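4. Leveling the Plandow Shelf

1. Stand the shelf where you want it to live. It weighs more than you remember from the driveway.

2. Turn each foot clockwise until it touches the floor. All four should touch. Three is a popular number and the wrong one.

3. Lay a level across the top board and adjust the front feet first.

Note: Old houses slope. If the bubble won't settle after 14 full turns, fit the Ilby riser (part 330), sold separately, as all useful things are.

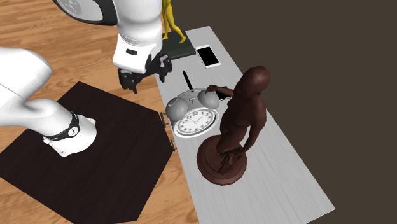
Load the bottom board first and work upward, keeping the heaviest items low. Atlases and cookbooks belong down there, however good they look at eye level. A single book, such as the dark green one shown, will stand up to most mistakes you make in this section; a full set of encyclopedias won't.

Caution: Do not climb the shelf. The wall strap in Section 5 was not designed with you in mind.

4. Check the level again after a week and retighten the lock nuts.

Missing a foot? Write to Delwyn McKinnon at Plandow Parts and quote kit 2986.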